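Soft fingers or stiff ones for cans and paper cups? Wrist cam or fixed cam?

posted in Grippers and end tools

Adjei

Hi all. Trying to settle on fingers for a two-arm table setup and going round in circles. Job is simple on paper — small drink cans, paper cups, little bottles, pick up, put down somewhere else on the table, don't squash anything.

Been looking at lattice type fingers (the ones that bend round the object) against plain stiff ones with a rubber face. Stiff ones are repeatable but they dent an open can if I get the force even slightly wrong. Soft ones forgive a lot but I can't get the same grip point twice. Out of 154 grasps last month I had 40 where the can ended up twisted in the fingers. Not dropped, just twisted, so the put-down is off.

Second thing. Cameras. I have one on the wrist and one fixed over the table and the controller (Guloveck, the older one) gets slow when I feed it both. Do I really need both? Wrist view and fixed view below, same table.

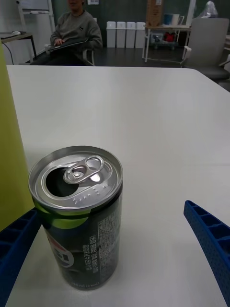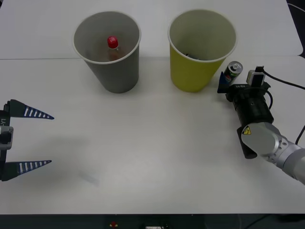 Wrist view first, then the fixed camera.

Cups matter too by the way, not just the can. And the bottle with the red cap when it's standing in the grey cup, that's the one I have least idea about. Budget for fingers is 700 all in, both arms.

Any thoughts welcome, need to order before the end of March.

plorkora_bench

Keep both cameras. Look at your own two pictures — from the wrist you can see the can is closer to the left finger than the right. You won't get that from the fixed one, gripper is right next to the can there and you're guessing at the gap. But the wrist one tells you nothing about what's in the cups.

For the slow controller, don't run both at full rate. Fixed camera only needs to look once before the arm moves, then again after the put-down. Wrist camera runs during the approach. We did that on the Plorkora bench and the lag went away. Drop the picture size as well, you don't need to read the label on a can.

Twisting: I'd bet on one finger touching first. Can gets nudged, rolls a bit against the lattice, then the other side closes on it crooked. Centre on the can before you close. Add a small pause, recheck, close slow. Try that before you spend any money. If it's still twisting after that then look at the fingers.

On soft vs stiff, for paper cups soft every time. Grip low down, below the rim but not right at the base. Rim is the stiff bit so people go for it, but the fingers slide off when the cup tapers.

Bottle inside a cup is a different job. Wide fingers wont fit down there with the bottle. Either grip by the cap from straight above with the tips only, or lift the whole cup and deal with it after.

Brendumden

stiff fingers + foam tape. done. cheap and you can swap it when it wears

tinlid

Foam tape is ok for a week, then it peels at the tip and you get a different grip every day. Used it, wouldn't again for anything you want to compare over time.

Agree with most of the above from plorkora_bench. Couple of things to add in a rush as I'm on my break —

Check the lattice direction. Some of these fingers bend nicely one way and are nearly solid the other. If they've been fitted the wrong way round they push the can out instead of wrapping it. Easy to miss, I had one arm right and one arm wrong for a whole afternoon.

Test empty and full cans separately. Open empty one crushes easy, full one is heavy enough to slip in soft fingers if you lift fast. One force setting for both didn't work for me.

And do 3 positions minimum, near, middle, far. Mine looked great in the middle and rubbish at the far edge beacuse the wrist had to tilt to get there.

I wouldn't spend the 700 in one go either. Buy one pair, put them on one arm, leave the old ones on the other and run the same cans through both.

Adjei

Thanks, the pause before closing is an easy one so trying that tonight. Hadn't thought about running different fingers on each arm. Will check the lattice direction too. Tape I've got in a drawer so might as well try it on the spare set, even if it peels.

Will post the numbers when I have them.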